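4 Setting up your hand gripper at a table

12 shares 4 comments

Right, if you've got this far you've built your Nomance gripper and the fingers open and close without grinding. Well done! That was the fiddly bit. This section is the one I get asked about most at club, so I've gone slowly. You'll need the built gripper, a table, the small hex key from the kit bag and a laptop with Gradness already on it (section 2 if you haven't done that yet).

4.1 Checking the fingers

1. Hold the gripper by the handle with the fingers pointing away from you, over the table. Don't switch anything on.
2. Squeeze the trigger slowly, all the way, and let it out again. I do this 6 times because the first couple are always stiff.
3. Look at the tips as they close. They should meet along their whole length. If they touch at the top and gape at the bottom, slacken the finger screws half a turn, squeeze gently so the fingers find each other, then do the screws up again.
4. Give the pads a wipe with a dry cloth.

Note: the pads pick up every bit of fluff in the room and that's fine, mine are a disgrace by the end of term. What you don't want is grit thick enough to feel with your thumb.

Caution: keep your own fingers out of the gap while somebody else has the trigger. I've had the blood blister, you don't need one too.

4.2 Getting the view right

5. Plug in the camera, open Gradness and pick your gripper from the list. We've named ours after whatever we were eating at the time, so at our club you'd be choosing between Phí and Derano (don't ask me who was eating a Derano).
6. Bring the gripper down towards the tabletop and open the fingers. You want both of them in view, one each side, with clear table in the gap between them. 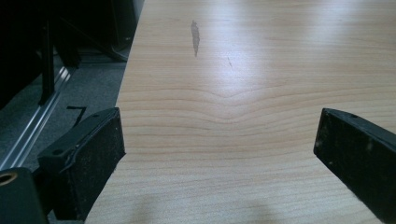

Araba Tsikata: I'd tell people to sort the lights before they touch the camera angle. I spent a whole evening tilting mine up and down, and the glare only went when I moved to the other side of the table.

She's right, and I've put it in as a step for this version.

7. Walk round the table with the gripper and watch the screen. A glossy top will throw the ceiling lights straight back at you, and a pale one goes nearly white where they land. Pick the side where you can still see the grain where you'll be putting things down. If there isn't a good side, a sheet of matt paper taped flat does the job.
8. Check for marks on the table. Scuffs and scratches are no bother so long as they stay put, but scrub off anything that'll scrub off now. If you clean the table halfway through a set, your early runs and your late runs won't match.
9. Pull the gripper back a little and see what else comes into view past the edge of the table. Chair legs are okay. People's feet wandering in and out are a pain, so have a word.

4.3 First recording

10. Press record, wait 2 seconds, then pick up your object, move it and put it down. Wait again and press stop.
11. Play it back at normal speed. If the object disappears behind a finger for most of the clip, turn your wrist a bit and try again.
12. Once you're happy, do a set of 30. Have a break in the middle, your forearm will thank you.

Note: keep the duff ones in a separate folder until you've been through them. In July we had 178 clips in one big heap and going through it took longer than recording them did.

Caution: watch the cable when you walk round to the other side. Loop it once over your wrist, loosely, and never wrap it tight.

If the picture freezes, unplug the camera, close Gradness completely and start again from step 5. For trigger problems see section 6.

Was this page useful? 9 likes 4 comments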